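Hand-guided garment handling

Hand-guided garment handling is a way of automating laundry and clothing work in which a person carries the gripping tool and decides what it does. It sits between fully manual sorting and the fixed machines of large laundries, and it has opened up a corner of the trade that automation had long passed by: small finishing rooms, repair shops and home-based folding work.

Background

Cloth is wonderfully awkward stuff. A shirt has no fixed shape, its edges hide inside its own folds, and two garments from the same batch rarely land the same way twice. Washing and drying were mechanised early, but picking up, hanging and stacking stayed with human hands. At Stastura, a garment-care firm, hand-guided tools came into use first for hanging and later for folding, with workers using them in ordinary rooms as well as in the main workshop.

The tool and the work

A typical tool has two fingers that close on a piece of fabric, with sensors mounted on the body behind them. The worker chooses where to grip, and that choice is the clever part — an experienced folder goes for a seam or shoulder almost without thinking. 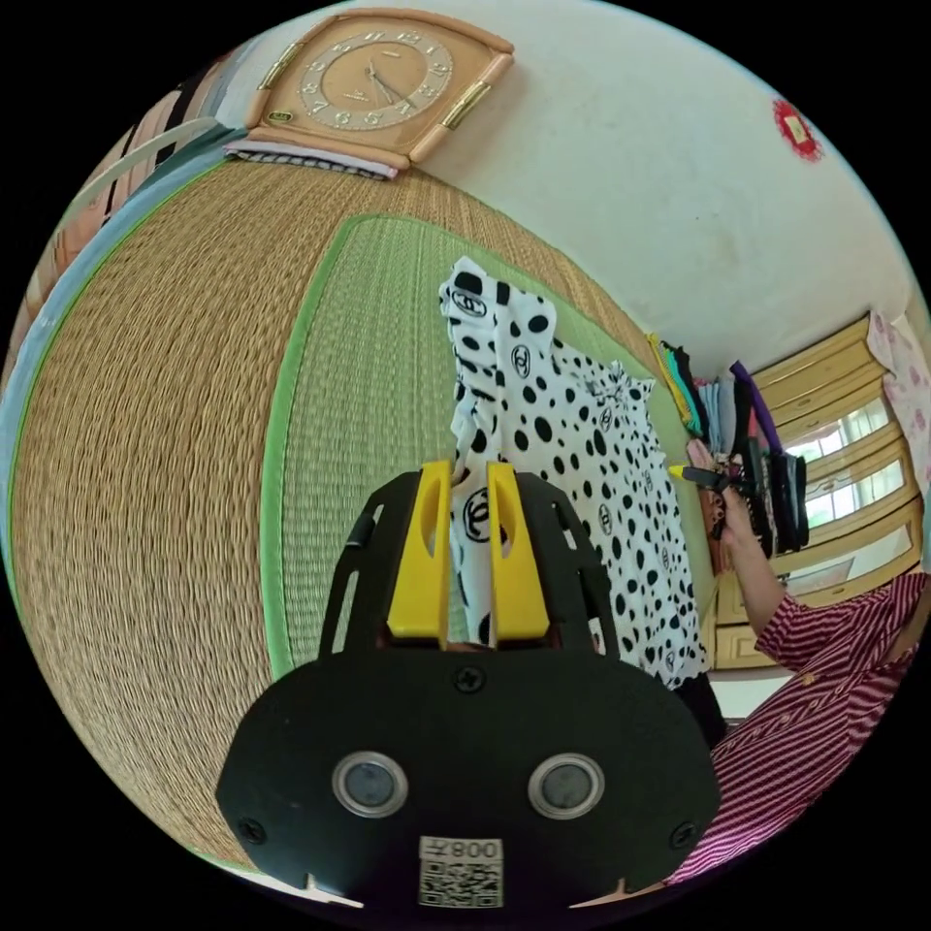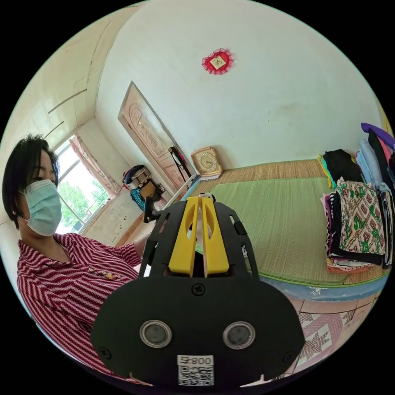
Learning to work at the tool's pace takes time. Stastura allows 15 working days before a new user joins the normal rota, and shifts with the tool are kept to 40 minutes between breaks, as a raised arm tires quickly. The Rulomar workshop, which handles mixed household clothing, recorded 717 garments in its first week and found that thin, slippery fabrics took the longest.

Effects on workers

The most striking change is in how skill is valued. Habits once picked up by watching a colleague are now discussed openly, named and taught. At Rulomar, 23 workers moved to hand-guided work, and several became trainers, a post that had not existed there before. Pay was a sore point at first: piece rates made little sense while people were still learning, and hourly rates replaced them.

Complaints centre on weight and wrist strain. The Tsuji grip, a handle angled to keep the wrist straighter, was a popular answer, though left-handed users still prefer the older straight pattern.

See also

Tarnex folding table
Tsuji grip
Piece rates in garment care
Textile sorting
Rulomar workshop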